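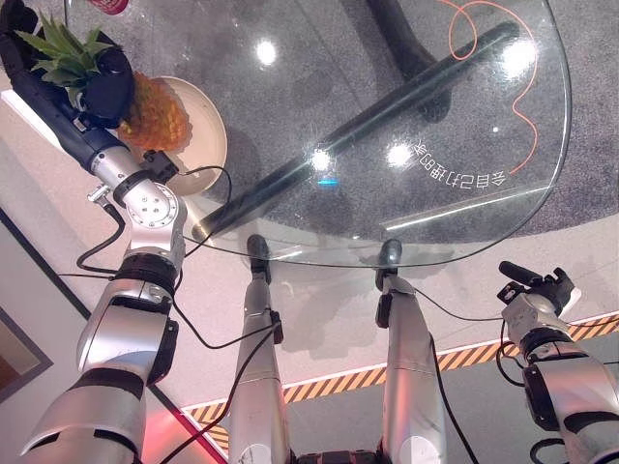

Head camera, glass table, pineapple in the left gripper.

2 August 2019

Glass table again. The depth problem is the one I expected: the plane fit keeps locking onto the carpet under the tabletop and ignoring the tabletop itself. With the default threshold the segmenter returned the floor as the support surface, and the planner then considered everything between floor and glass to be free space. Not acceptable with two arms near the rim.

Stopgap is a fixed collision disc in the planning scene, padded, with its pose set by hand from the rim ellipse. Noemi wants the rim detector to do this on its own. I agree, but the specular highlights break the ellipse into short arcs and the fit wanders. Masking saturated pixels before the edge pass helped more than any tuning of the fit. The black leg bar under the glass still produces a long straight edge that passes the length filter, so I added a curvature check. Ugly, but it is in.

The plate is the easy part. It is opaque, it returns depth, and its height gives the glass height if you subtract the plate thickness. I now use the plate as the primary cue when it is visible and fall back to the disc when it is not. Leandro objects that this assumes there is a plate. Correct.

Pineapple grasp: the candidate generator wants to treat leaves and body as one object and puts the long axis through both, so the centroid lands too near the crown. Split the cloud by color (green against orange-yellow) and fit a cylinder to the body only. The left gripper is now on the upper part of the fruit, just under the leaves, which is higher than I would choose. The cost term for palm clearance above the plate is probably too strong. Dropped it from 7 to 5 and will look at the ranking tomorrow.

Right arm is parked open by the lower right of the table. Its goal was rejected twice for self-collision with its own cable model. The cables are modeled as capsules from the January calibration and are fatter than they need to be. Leandro has a thinner set on the Trelon branch. To merge.

Planner timeout is back at 200 ms. Longer budgets gave smoother paths and made the control loop wait, and I would take the rougher path. Ticket 2604 stays open until the stale transform warning from the head is explained. Noemi suspects the clock sync on the Stekcombe machine. I suspect my buffer length.

To do: log the plane candidates with their inlier counts, not only the winner. Write the regression test for the carpet case before I forget which threshold caused it. Ask Hollenstein about the polarizing filter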